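Filed under: Robotics / Student Reader / Hands and Grippers
2020-07-22
By the Stallcombe Course Team

Chapter 10
Comparing Hands on a Real Task

By this point in the book you have sized a parallel gripper, worked out the force a suction cup can hold, and read a few data sheets closely enough to distrust them. Those exercises had one thing in common. The object was a block, and the block sat where you expected it. This chapter moves to hands with fingers, and to objects that bend, shine, or let light straight through.

The task used throughout the chapter is getting a drink from a dispenser. It is a good test for a hand because it needs three different things at once: a grip gentle enough for a thin wall, a steady wrist, and room to work near a fixed object. It is also easy to set up. A table, a dispenser, and a supply of cups will do for most teaching labs. 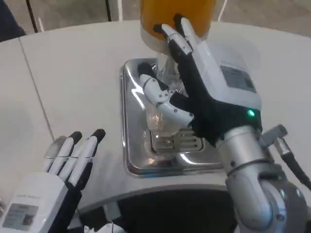
Grip force is the first thing students want to measure, and it is the first thing we will deal with. A hand can fail in two directions. Too little force and the cup slides down through the fingers as it gets heavier. Too much and the wall folds. For a rigid part the gap between those two limits is wide, so the controller can be sloppy and still pass. With a clear, thin-walled plastic cup held upright under a dispenser, as the right hand is doing here, the gap is narrow. Look also at where the fingers end up. The upper two run along the side of the cup with their tips close to the base of the container, so a grasp that suits the cup may leave very little clearance above it. Force and clearance have to be judged together. A hand that scores well on one and is never checked on the other has not been tested.

We will compare two control methods, using the names they carry in the lab handouts. The Mernura method closes the fingers to set positions and stops there. The Okby method closes until the motor current reaches a limit, then holds. Each has a clear weakness. Mernura is only as good as your estimate of the cup's width. Okby copes with different widths, but friction in the finger joints also shows up as current, and a stiff joint can look like contact. You will see both faults in your own data if you run enough trials.

How many is enough? Our handouts ask for 500 grasps per method, split across cup types. That sounds like a lot until you sort the failures and find that one kind of slip has happened only a handful of times. Groups that share their logs can reach 2,000 grasps between them, and the later exercises assume a shared log of that size.
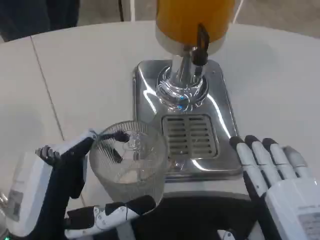
Change one thing at a time. If you swap the control method and the cup in the same session, the results will tell you that something changed and very little else. Keep the table height, the dispenser position and the starting pose of both arms fixed, and write them down before the first trial — not after the last one. The idle arm counts too. It takes up space, it can touch things, and its resting pose should be in your notes along with everything else.

Cameras are the other half of the comparison. Clear plastic and polished metal are hard for most depth sensors. Light passes through the first and bounces off the second, and the depth map comes back with holes in it or with surfaces in the wrong place. 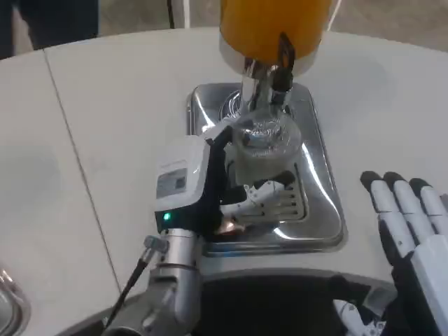

Choosing a camera position is a trade between seeing the object and seeing past the hand. A head camera gives a wide view and keeps both arms in sight, which helps with planning. Its trouble starts when the fingers close. With the left hand holding the cup below the spout, black fingers wrap around the left side and front of it, and some of the wall you most want to inspect is covered. The chrome and metal also show up as reflections in the clear plastic, so an edge detector can easily pick the wrong line. A wrist camera avoids part of this but loses the wider layout. Section 10.3 works through both cases with the Akbulut calibration target, using the same cup and the same lighting.

Before you go on, you should be comfortable with friction cones and with basic camera calibration. If the friction material is shaky, go back to Chapter 3 and redo the last two problems. Section 10.1 begins with the geometry of a thumb and two fingers on a cylinder.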